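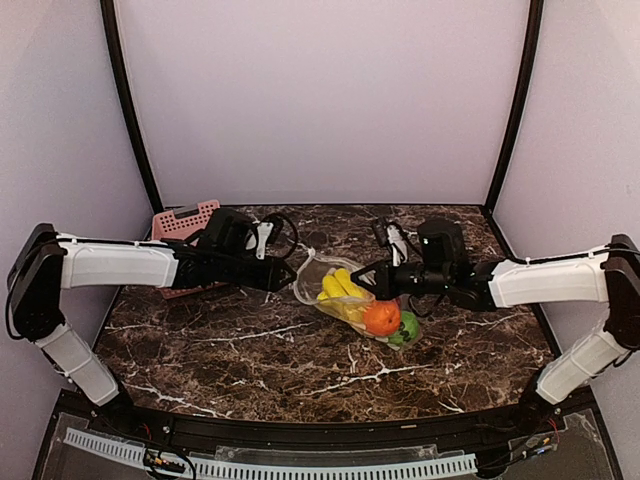

Isiswood, September

Chapter 7: Where the Battery Goes

Every laptop is sold with a battery figure, and every owner learns to divide it by 2. The missing hours are rarely stolen by anything dramatic. Most of them go to the backlight, which burns away faithfully while you stare at an empty page and wonder how to begin.

This chapter follows the power from the cell to the screen, with stops at the processor, the radios and the sleep mode that never quite sleeps. Our test machine is the Stusik laptop from Chapter 6, now a little scratched. Its maker promises 12 hours - presumably with the lid closed.

Before reading on, dim your own screen by half and write down how long it takes you to stop noticing. Keep the note. You will need it for the first exercise, and so will your battery.

Last updated: September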